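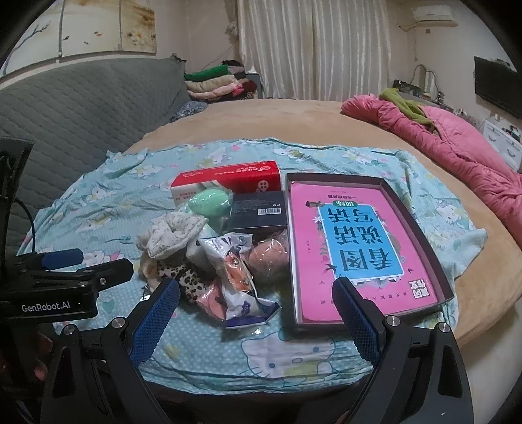
Mixed household goods on a cat-print blanket, with the hand-held grippers above them.

Progress report to Platidcombe, period ending July
Prepared by Ákos Kozma, Skirkent site

The sorting line at Skirkent is where it was in the spring plan, minus one station. Balta delivered the second arm in time and it runs. It does not yet run unattended, and I would ask that the word "unattended" stay out of the summary you send upstairs.

Demonstrations recorded with the hand-held grippers now stand at 2000, against 500 at the last report. Of the new ones, 149 were thrown out on review. Most of those involved items in clear wrapping or soft fabric, which are the goods our returns desk handles all day. Boxes and books go well – they went well last time too, and I don't count that as progress.

On staffing, the proposal said the work would "free people for higher-value tasks." So far 3 sorters have moved from the returns desk to recording and checking. Their pay grade has not changed. One asked for her old shift back and got it. Those who stayed on the desk clear what the arm refuses, so their share of awkward items has gone up while the hourly target has stayed the same. I have asked Bozsik to lower it and have no answer yet.

Sore wrists came up twice in our shift meetings. Recording is now limited to the morning, finishing at 11:30, and the slower pace is already in the numbers above.

Spending is within budget except for replacement finger pads, which wear faster than the supplier told us. Invoices are attached.

For the next period I want the refusal rate measured on ordinary returns, picked by the desk. The vendor's test set is too kind. Until we have that figure I can't support ordering a third arm, and I'd like a decision on the desk target before then.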